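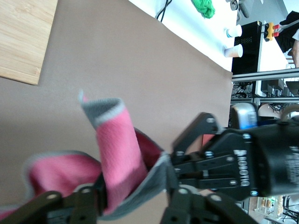
Nipon Hemmin wrote:
Vinegar in the rinse did nothing for mine, so I'd skip that and look at how much detergent you're using first.

himton_kay wrote:
Okay but how much is too much? I've been filling the cap to the top line since forever. My bath towels have gotten so they push the water around instead of soaking it up, and I have 11 of them, so replacing the lot isn't happening before November.

Nipon Hemmin wrote:
Top line is way too much for a normal load. I use two tablespoons. And no fabric softener, ever. That stuff coats the loops.

limsakul84 wrote:
Gonna disagree on the softener. I've used it for years, half a cap, and my towels are fine. I think people blame softener for what is really cheap towels. The bargain ones I got from Bimden were bad out of the package and never got better.

Ratree Khamphan wrote:
Half a cap every wash is still going to build up, limsakul. Try one towel without it for a month and then pour a little water on both – I did this with two from the same set and there was a big difference (my husband thought I'd lost it, standing there with a measuring cup).

limsakul84 wrote:
Might try it. But then they come out scratchy and I'd take soft over thirsty.

himton_kay wrote:
Can't I have both?? Also we have really hard water here, does that matter?

Ratree Khamphan wrote:
Yes! Huge. Run them through once on hot with no soap at all and see if you get suds. If you do, that's old detergent coming out. I needed three rounds. Check the tag first if they're bright colors, and wash those alone, I turned a white bath mat pink that way.

Nipon Hemmin wrote:
Hot with nothing, agreed. Then shake them hard before the dryer, low heat, 30 minutes, shake again. Mine take 37 if it's a full load.

himton_kay wrote:
First one's in the washer now and there are suds all over the glass. Gross. Will report back after round two.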